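Sunday, table 5, late afternoon

Okay, the handheld comparison. I've got the Nakero fingers on one grip and the Zillo fingers on the other, and I wanted to see which ones I'd trust on round stuff before we put either on the arm. Haoran thinks it's a waste of time and we should go straight to the Ludex controller. Noted, Haoran!

First, the Nakero set. Did 24 picks on the blocks, dropped 4. All of the drops were on the tall block, and I'm pretty sure that's me closing too early (the trigger has maybe a hair of slack before anything moves, and I keep forgetting). Swapped to the Zillo set, same blocks, 3 drops. So not much in it on flat sides. The Zillo ones feel stiffer and my wrist was complaining by the end.

Oh, and the left cable still tugs when I reach across the table. Ximeng Yu said to run it along the forearm and leave more loop at the grip end, so I did that and it's a lot better. Should write that on the setup sheet before I forget again.

Then on to the ball and the yellow bowl, which is the part I care about.

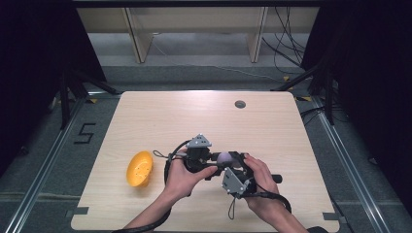
Coming in from straight above is hopeless for me, I can't judge the depth past my own knuckles. Tilting the grip a little helps a ton. I'd like to try the softer pads Tang sent over in May, they're still in the bag.

To do: four more runs with the ball, tighten the trigger, ask Haoran Cao where he put the small hex key.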